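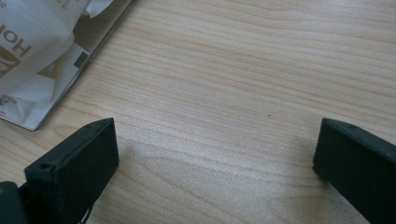

I have been trying to get better at paying bills on time, and this spring I finally moved the whole job out of my head and onto paper. For years I kept it all in email. A notice would come in, I would read it on my phone, think "I'll do that tonight," and it would sink under other messages. Now I do it at a table. A pale, smooth tabletop with a wavy grain is all the office I need, and I clear it off before I start so that only the bills are on it.

The push came from the water company. Ferken Water sent me a notice for $289, and $37 of that was late fees from two quarters I was sure I had paid. I had paid one. The other was sitting in an inbox folder called "Later," unopened. I called, waited on hold, and they would not take the fees off. Fair enough.

So the new system is a spiral notebook from the drugstore and a cheap accordion file. Each page in the notebook is one month. I write the name of the bill on the left, the due date in the middle and the amount on the right. When it's paid I write the confirmation number underneath, small. I tried check marks first, but when Tosteck Insurance said they hadn't received my September payment, a check mark was no help on the phone.

I sit down twice a month, on the 3rd and the 18th, usually after supper. It takes me roughly 70 minutes to do both sessions, including sharpening the pencil and getting distracted by old receipts.

The big one is property tax, $1,556 for the half year. We live on the Paredes side of the county line, and the bill comes at a different time than it did at our old place. That caught me out the first year. I now write it on the page two months early, in pen, and move money over a little at a time.

A few things still don't fit. The trash service bills every ten weeks, so it drifts around the calendar. And I still have the gym in Zonislow on automatic payment, which I keep meaning to cancel. It's at the top of next month's page.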